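Print this message | E-mail to a friend
Posted in: World Affairs, Defense & Diplomacy

Re: [nelldale-list] Skoltia says it never knew about the flights

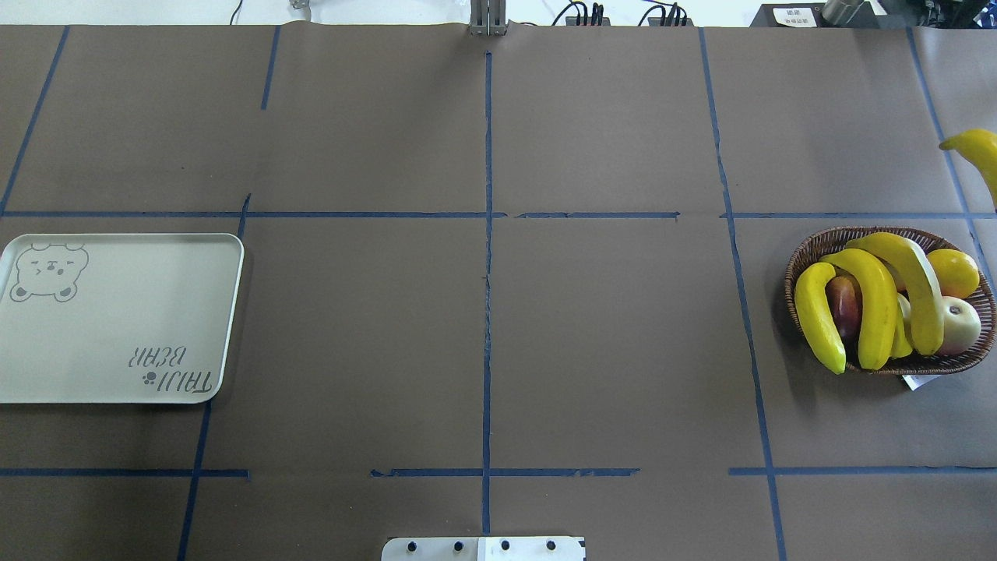 Table with blue tape grid, gray-white tray at left.

27 Sep 2022

Quick one, I'm between meetings. Quoting the earlier post so people don't have to dig.

> The Skoltian defense ministry says it was not told about the night
> flights out of Aoun until they were over. The government in Fliltier
> says the same thing. Both statements came out within 2 hours of each
> other. Why is everybody on this list so sure they're lying? A small
> country with old radar can miss things. I'd like to see some proof
> before we call the whole cabinet a bunch of liars.

Fair question, but no. Old radar doesn't get you there.

Aoun is a shared field. Has been since the basing agreement was signed. The runway lights, the fuel trucks and the tower are all run by Skoltian staff. You can't put 4 heavy transports down there at night without someone turning the lights on. Somebody signed for the fuel too. Go read the agreement, page 32, the part on notice. Any landing by foreign military aircraft has to be cleared with the base commander, who reports to the ministry. There's no exception for emergencies, I looked for one.

So either the commander cleared it and told his bosses, or he cleared it and kept quiet. If he kept quiet he'd be gone by now. He isn't. He was at the parade last week, front row, right behind the minister. Draw your own conclusions.

And the opposition paper in Fliltier had the overflight notice back in January. They printed the number on it, 764. The ministry never said the notice was fake, they said they "do not comment on routine paperwork." Routine! Then this month the same office tells us there was no paperwork.

As for Fliltier, I'm a bit more willing to listen. Their airspace only gets clipped at the northern corner and thier people may really have been asleep. But they took the aid package right after and didn't ask a single question in public. Doesn't look great.

What I think happened: both governments said yes, on condition that they could say no later. Washington gets its flights, Skoltia gets to look offended for the home crowd, and the vote on renewing the lease goes through while everyone is yelling about soverignty. Seen it before in other places.

Can't prove the last part. The first part is in the agreement.

Someone asked off list for the text of the notice. I only have a bad photocopy, will type it up when I get a chance. If anyone has the annex on fuel charges please send it, my copy stops before the tables.

More later, have to run

--
E-mail this post | Print | Filed under: Skoltia, Aoun air base, Foreign Policy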